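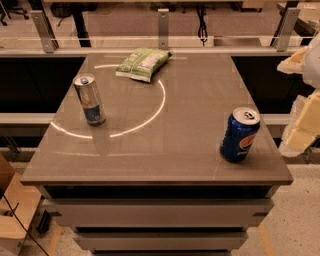 *Item 3, cabinet top as set for the clearing task: snack bag at the back, tall can left, Pepsi right.*

# Chore cell walk-through, Winorbridge shop

14th September. Inspected by Colette Marty. Comments are mine unless marked LM (Léonie Masson, cell operator).

The Larnik proposal says the arm is "ready for light tidying duties in staffed areas". I was asked to check the cell is safe and to give an opinion on that sentence. The first part took the morning. The second part is at item 9.

**Cell and surrounds**

- [x] 1. Floor tape down at the cabinet. Orange, visible from the walkway side.
- [ ] 2. Cables clear of floor and cabinet. **Not passed.** Thin black cable low down by the wooden piece at the left. Another one hangs in a coil behind the rail. Tie both up.
- [x] 3. Work surface stable, drawers shut. Top is glossy and throws back a big curved reflection of the lamp, right across the left half where the tall can stands. I asked if glare affects the grasping. LM: "Sometimes." Please find out how often and write it down.
- [x] 4. Rail and brackets tight. Checked by hand, no movement.
- [ ] 5. Foam stored away from the cell. **Not passed.** Pieces still sitting beside the right bracket, at the right-hand side. Move to the Manotex cage.

**Stopping the thing**

- [x] 6. Emergency stop reachable from the operator's chair. Tested twice, arm held position both times.
- [x] 7. Speed limit set and locked. 400 mm/s in the settings; the Frerichs manual allows 800 with a fence. Leave it at 400.
- [ ] 8. Spill plan. **Not passed.** There isn't one. If we're going to hand drinks cans to a gripper, I want a mop, a tray and a written rule about full ones. LM says only empties are used. Nothing on the cell says so.

**Fitness for the job**

- [ ] 9. Suitable for unattended tidying. **No.**

The log has 1,169 attempts in it. I read the last 60 and stopped trusting the summary page, which counts a can as "cleared" if it leaves the surface by any route, floor included. Cans it handles fairly well when they stand apart, as they do in this layout. Push two together and the operator has to step in. The bag is worse. It lies flat and crinkly, and the fingers tend to skate over it or pinch a corner and lose it on the way to the bin.

LM: "Bags have improved a lot on the new gripper pads." Noted. I'd like to see that with a layout the team hasn't picked.

Two cans and a snack bag is a very small mess. Anyone walking past could clear it in one trip, and our lunch table has never looked that tidy. I have no objection to the work going on. I do object to "ready".

**Actions**

| Item | Who | State |
|---|---|---|
| 2, cables | Léonie | open |
| 5, foam | Léonie | open |
| 8, spill plan, "empties only" label | Colette to draft | open |
| 9, recount log with floor drops as failures | Larnik | asked, no reply yet |

Operator stays in the chair for every run until 2, 5 and 8 are closed. Next check in October.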